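Reading time: 2 minutes
Topics: Robots / How things work

How do you teach a robot?

You learned to tie your shoes by watching and trying. A robot arm can also learn from a person, but somebody must first show it how to move.

One way is by hand. The teacher holds the arm and guides it along the path, and the robot remembers every position. Another way is by remote control. The teacher moves a handle, and the robot arm copies the motion.
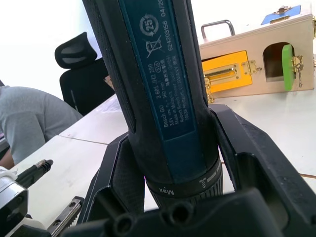
A cordless screwdriver between the fingers of a robot gripper.

Holding a tool is easy for you. Your skin feels when something slips. A robot needs much more help, so the teacher shows the same task many times. At Lulau, where Frida Frandsen teaches robots, one small task can need 300 tries!

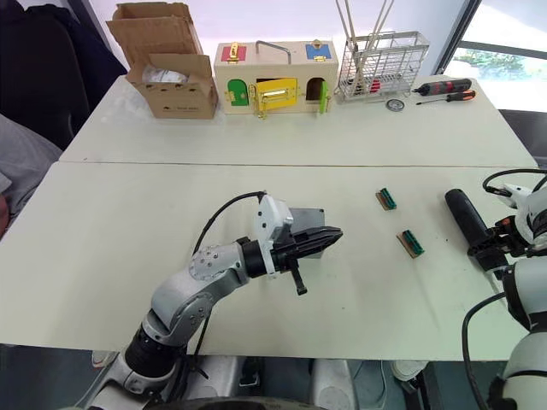
Photo: Marwan Fakhoury / Lulau

Two arms are harder to teach than one. They should not bump into each other, and sometimes one must hold a thing still while the other works. Try it at home with a friend - each of you uses only one hand, and together you open a jar.
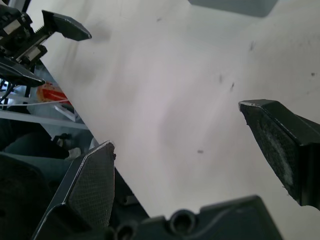
Frida says that slow teachers are the best teachers. If she hurries, the robot learns to hurry too, and it can copy her mistakes. After 10 tries she takes a short break and stretches her fingers.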